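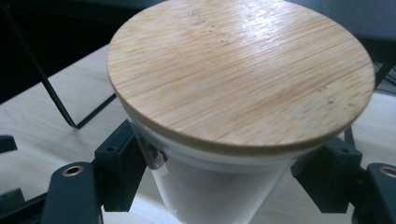

Page last changed: November

Storage jars with bamboo lids: notes from the Gidex open day

Gidex opened its workshop at Wukville to the public for an afternoon, and I went for the kitchen bench, where hand-held grippers were being used on ordinary storage jars. The notes below are the parts that carry over to a home kitchen.

Where to hold the jar

The two fingers close on the body, directly under the overhang of the lid. Ingegerd Myklebust, who ran the bench, had visitors try it lower down as well. Low on a body that narrows towards the base, the fingers tend to creep downwards. Under the lid the overhang acts as a stop. The same applies to wet hands: grip high, thumb and forefinger just below the rim, other hand under the base if the jar holds more than 1000 g.

Do not lift by the lid. A push-fit lid is held by its seal alone, and the seal relaxes with age.

Cleaning the lid

Bamboo should not go in the dishwasher or stand in the sink. Wipe with a damp cloth along the grain, dry at once, and leave the lid on its edge for an hour before refitting. Small dark specks may be part of the bamboo or may be mould. Wipe with white vinegar and look again the next day. Specks that spread or feel furry mean a new lid.

Oil twice a year with food-grade mineral oil. Five drops is enough for one lid. Wipe off the excess after 10 minutes - a lid left shiny with oil will mark the shelf.

Seals

Pull the seal off every month or so and wash it separately. Flour packs in behind it. If the lid has become stiff, the cause is usually dirt in the groove, and forcing it will chip the neck of a glass jar.

Frosted jars

Contents are hard to judge through a frosted wall. Eirlys Rowlands, at the next bench, writes the fill date on masking tape and sticks it to the base. Tape on the side gets in the way of the fingers, and of yours.

Practical

Doors opened at 1840 and the jar bench had a short queue by seven. The grippers may be tried by anyone over 10. Parking is behind the Tradumero building, entrance on the left.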